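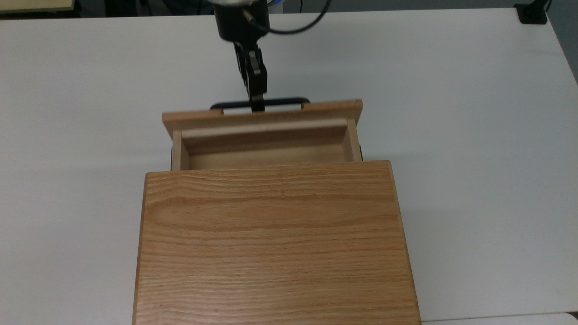 Section 2: Planning and Budgeting for Your Drawer Station

Before you order anything, sit down with a coffee and work through this section. I wrote it after setting up the drawer station for the Finoslow kit (twice!), and most of the money I wasted went on small stuff I hadn't planned for.

1. Measure your table first. You need room for the cabinet, for the drawer pulled all the way out, and for the arm to get above it. My first table, a cheap one from Banis, was too shallow and went straight back.

2. Pick the furniture before the gripper. A bar pull gives the fingers something to hook. If your drawer has no handle, the fingers have to take hold of the front panel itself, so check how thick it is against the opening on the gripper spec sheet.
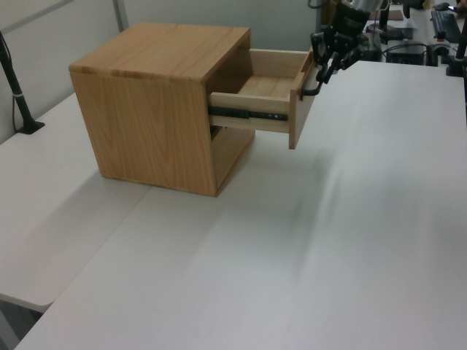
Fig. 2. Gripper on the front panel, drawer partly out on its slide.

3. Buy decent slides. I'd go for ball-bearing ones every time, and I'd get a spare pair while you're at it. Sticky slides will have you blaming the arm for days (ask me how I know).

4. Set aside $2000 for everything that isn't the arm: table, clamps, poles, cabinet, cables, fingertips. Put another $100 on top for shipping on replacement parts.

Note: Purninach quoted me 9 weeks on fingertips, so order those with the arm and save yourself the wait.

5. Leave slack in the wrist cable. Move the arm by hand to the farthest point of the drawer's travel, then add 5 inches before you buy the cable. Longer is fine as long as it can't snag on the handle.

Caution: Keep your hands out of the drawer whenever the arm is powered, even if it's just sitting there. Hit the stop button first, then reach in.

6. Budget for a second cabinet. I know, I know! But drawer fronts get dinged while you're tuning the grip, and the Tuhumury settings sheet assumes a clean, square panel.

When your list is filled in, go on to Section 3 for clamping and leveling the table.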